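Dicas de cozinha: o que trouxemos do dia aberto da Ivdale

No domingo fomos ao dia aberto da Ivdale, onde estavam a mostrar braços robóticos a trabalhar com loiça comum. Entraram mais de 70 pessoas no turno da manhã. A entrada era livre, mas convém chegar cedo, porque o parque de estacionamento enche. Quem vai de autocarro sai na paragem Grania e anda cinco minutos a pé.

Ficam as notas que interessam a quem cozinha e arruma em casa.

Pegar nas taças pela borda. O braço agarra a taça pela borda, apertada entre os dedos. Em casa funciona bem com taças vazias e leves. Com a taça cheia, use sempre as duas mãos por baixo. As taças de borda grossa e arredondada são mais fáceis de segurar com as mãos molhadas do que as de borda fina.

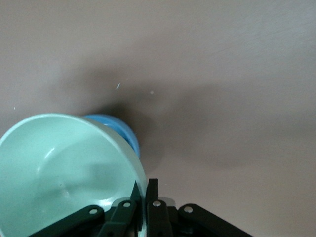 Encaixar por tamanhos. Guarde as taças umas dentro das outras, a maior em baixo, e deixe as tampas à parte, de pé, numa caixa estreita. Se duas taças ficarem presas, ponha água fria na de dentro e mergulhe a de fora em água morna. Espere uns minutos e rode devagar, sem forçar.

Uma cor para cada uso. Em casa passámos a ter o verde para legumes e saladas e o azul para massas e bolos. Quem ajuda na cozinha deixa de perguntar qual é qual.

Desimpedir antes de começar. O técnico que conduzia a demonstração explicou que cada tarefa começa com as peças afastadas umas das outras. Na bancada vale o mesmo. Deixe um palmo livre à volta da taça onde vai misturar e vire as pegas dos tachos para dentro quando estiverem ao lume. 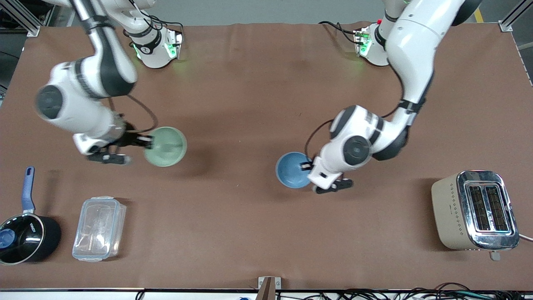 Torradeira. Desligue-a da tomada e deixe arrefecer antes de esvaziar o tabuleiro das migalhas. Uma vez por semana chega. Nunca meta facas nem garfos nas ranhuras.

Antiaderente. Nada de esfregão metálico. Água quente, detergente e esponja macia, e um pano entre as frigideiras quando ficam empilhadas.

Caixas com fechos. Lave as tampas à mão se os fechos começarem a ficar duros. Guarde as caixas destapadas para não ganharem cheiro.

Na loja à saída vendiam a base de bancada Liao, com 57 cm de largura, e um conjunto de taças Usik. Trouxemos só a base. Limpa-se com um pano húmido e não escorrega, mas fica grande para uma bancada pequena, por isso meça antes de comprar.

O próximo dia aberto é em junho, com inscrição na receção. As crianças podem entrar acompanhadas e há uma zona marcada no chão que não se pode passar.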